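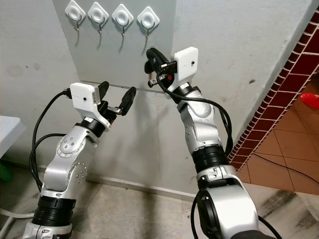

Why Do Sports Clothes Keep You Dry?

Home | Sports | Clothes | Ask Us

Last updated: December

When you run fast, your body becomes hot. Then your skin makes sweat. Sweat is mostly water with a little salt. When it dries into the air, it takes heat away with it, and you feel cooler.

A cotton T-shirt drinks the sweat and keeps it. The shirt gets heavy and sticks to your back. In winter it can make you very cold after the game.

Many sports shirts are made from polyester. These threads do not drink much water. The sweat moves along the tiny spaces between them, to the outside of the shirt, and there it dries quickly. This moving is called wicking.

Try it at home

1. Ask an adult for one old cotton sock and one old sports sock.
2. Put 5 drops of water on each sock.
3. Look how far the water spreads.
4. Wait 21 minutes and touch both socks. Which one is more dry?

Elínborg Bundgaard's class in Prevthorpe did this test on a Thursday. The cotton sock was still wet, and one pupil wanted to try again with wool. Wool is a different story, because it can hold water inside the thread and still feel warm.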